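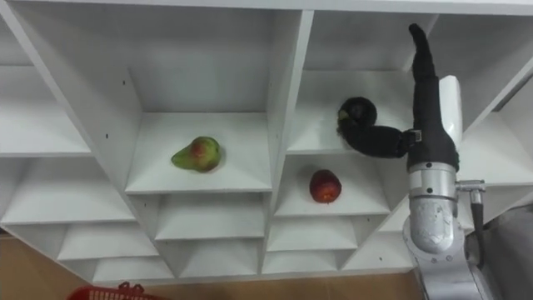

Baptiste Texier wants to know before anything else whether the pears are ripe, and I'd say the same, as the answer changes depending on that. My reply is further down, but the question has moved since then so I've left it under the original post.

Storing fruit in white cube shelving – marks, ripening, and which shelf?

Posted by Saliba

We have a white cubby unit in the kitchen, the kind with lots of open compartments of different sizes. It used to hold cookbooks and post. I cleared it out and have started keeping fruit in it, straight on the boards with no bowl or basket. It looks tidy and I can see what we have, so less gets forgotten.

My worries are these. Will the fruit mark the white boards? Is it bad to have pears and apples in the same unit if they are in separate compartments? And does it matter which shelf things go on? The kitchen is warm in the afternoon and the top of the unit gets the most of it.

I have also got the spare peg holes in the sides to think about. I don't know if I should fill them or leave them. Juice or crumbs could get in, I suppose. 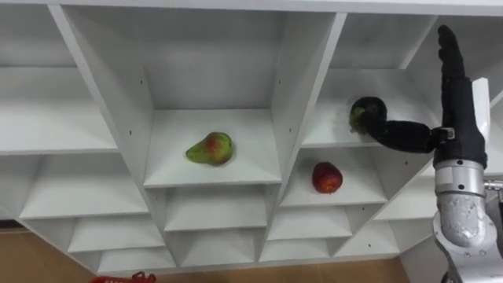 Pear in the middle compartment, apple lower down on the right.

Posted by Baptiste Texier

Are the pears ripe when you put them out? Press gently next to the stem. If it gives a little, the pear is ready and should be eaten or go in the fridge. If it is still hard, leave it on the shelf and check it every day. Colour is not a good guide with pears, as plenty of sorts stay green when they are ready.

Apples give off a gas called ethylene, which makes other fruit ripen faster. In an open unit with one or two pieces in each compartment it won't make much difference, because the air moves about. It matters more in a paper bag or a closed drawer. If you have a hard pear or avocado you want to hurry along, put it in a bag with an apple and fold the top over.

For the shelf, go lower. Warm air collects near the ceiling, and ours was always worse at the top. Apples keep much better in the fridge anyway, so I would only put out what you will eat in the next few days.

Posted by Zavholm

Marks depend on the surface. We had a painted unit and a soft pear left a brown ring that I never got out completely. The coated boards in the one we have now wipe clean with a damp cloth and a drop of washing-up liquid. Dry them afterwards, especially at the joins, or the edges can swell. I wipe ours when I put the shopping away.

If you are worried, cut a piece of baking paper or a thin cork mat for each compartment. It also stops round things rolling out, which ours did until I pushed them to the back.

Peg holes – I bought stick-on covers, a sheet of 30, and used 11. They are fine. You could also leave the holes as they are, it is only looks unless you spill something. Don't use filler if you might want to move the shelves later.

Posted by Lundari

just use a bowl. Had fruit on open shelves one December and forgot a pear at the back for 2 weeks, the fruit flies were awful

Posted by Saliba

Thanks all. Most of the pears are still hard, so they can stay out for now. I have moved the apples to the fridge apart from one or two and will get some baking paper for the rest. Leaving the holes.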